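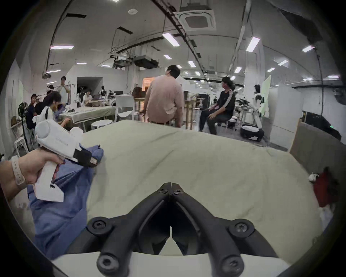

Blue cloth, held at the left.

Kutedville Laundry Words

README, last touched June. Still rough in places, sorry.

What it is

A word list. 3000 entries, all to do with washing, drying, ironing, mending and folding clothes, as said by people in and near Kutedville. Collected from talk, letters, old shop notices and one very stained household book. Plain text, one entry per line.

Started by Hicham Tazi as a list of words his customers used at the counter. Sadia Lodhi took over the sorting and did nearly all of the spelling work. Questions about spelling go to her, everything else to Hicham.

What's in the folder

words.txt - the main list
sayings.txt - 63 sayings, longer than a word or two, kept apart
sources.txt - where each one came from, by code
dropped.txt - things we took out, with a note why
old/ - the first version, 2000 entries, don't use it, the codes are different

Columns in words.txt

Tab between each. Word, other spellings, meaning, place, source code, note. Note is often blank. If place is blank we don't know the place, it does not mean "everywhere". Had two people read it that way already.

Other spellings are split with a semicolon. A few still have commas from the old version, will fix.

A few entries so you get the flavour

dolloping - washing one thing by hand in too much water. Kutedville.
crimmock - the stiff fold left in a towel dried over a rail. Kutedville, Bramus.
sunside - the side of a sheet that faced out on the line. Bramus.
to marry (socks) - pair them up. All over.
widow - a sock with no pair. All over. See also "odd un".
flatting - ironing, but only sheets and tablecloths. Older speakers.
lanty - not quite dry, fine to iron but not to put away. Everyone has a word for this and they all differ, search "damp" in the meanings and you'll get the lot.

Places

Kutedville is the town itself plus the lanes up to the mill. Bramus is the estate across the river. We kept them apart and it was worth it, the drying words hardly overlap. Anything marked K/B was heard in both.

Cheema and Oven

Two source codes that confuse people. Cheema is Cheema's, the dry cleaner's that used to be on the high street, their ticket books gave us a lot of the stain words. Oven is the name of a newsletter, nothing to do with cooking. It ran a page of washday memories and we went through every issue we could find. Some issues missing.

How we collected

Mostly sitting with people and asking what they call things. No set questions at first, then a short sheet once we saw the gaps. Mornings worked best, after four in the afternoon everyone is getting tea on. Speakers are not named anywhere in the files, only an age band and place in sources.txt. Please keep it that way if you add to it.

Known problems

- Ironing words are thin. Mending words thinner.
- Mostly older speakers. Younger ones gave us tumble dryer words and not much else.
- Some meanings are Hicham's guess, marked (HT?) in the note.
- "Peggin" is in twice under seperate codes. Leave both for now, the meanings aren't the same.
- Soap brand names used as ordinary words are in, shop names are out, except where they became a verb.
- Accents got mangled when the file was moved off the old computer. If you see a stray question mark in the middle of a word that's why.

Using it

Free to copy, print, teach with, argue about. Say where you got it. Don't sell the list on its own. If you change a meaning please say so in the note column, with your initials, dont just overwrite it.

Adding words

Send word, meaning, where you heard it. Rough age of the speaker if they don't mind. One word is fine, no need to save them up. We'd rather have a doubtful one than miss it, Sadia will put it in dropped.txt if it doesn't stand up.

Next

Sound clips, maybe. A proper printed booklet if we can get the page count down. Sorting out the commas first.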